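Are cardboard sleeves on takeaway cups worth paying for? 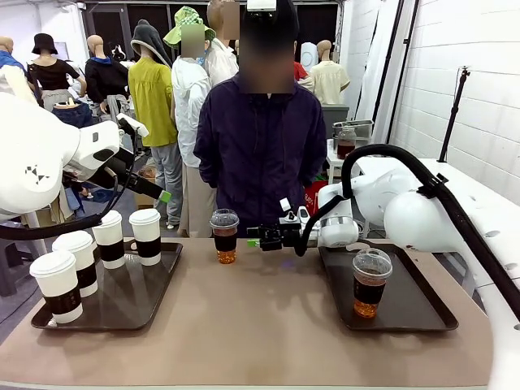
Re: sleeves, yes or no
plustov_dan
25 Sep 2012
We get through 3,752 cups a month at our place and the supplier now wants us on black sleeves for all of them. Says it "adds value". I'm not convinced anyone tastes a sleeve.

Hunel
Depends on the cup. Single wall, you need one. Double wall, it's decoration and they know it.

skavent
Disagree. We dropped them in August and had 4 complaints in the first week, all on double wall. People do burn their fingers.

plustov_dan
4 out of how many though?

skavent
853 hot drinks. Still 4 more than before.

Hunel
So hardly any, then. I'd want to know how hot you're serving it – most places are far too hot anyway.

skavent
Same as always. Tea's the worst for it, and you can't serve that lukewarm.

Hầu
Keep a stack by the till and let people ask. Ours lasted ages. The recycled ones go soggy, mind.

plustov_dan
Might try that. Supplier won't like it.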